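Plovetti workshop, floor corner
Thursday, September 10, 2020

The floor has gray carpet, and we mark places on it with yellow tape.

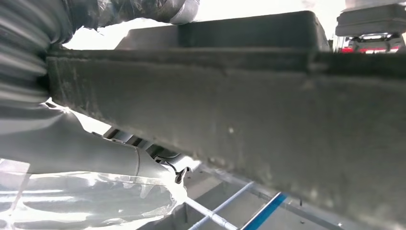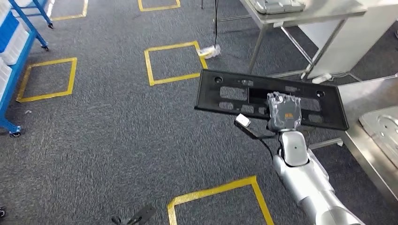 The black panel with the slots, above the carpet and the yellow squares.

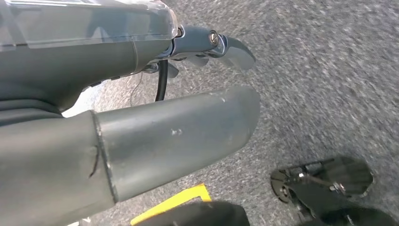 The tape is easy to change - we lay it new every September. The next gallery will show the packing table at Mitent, where we work two days a week.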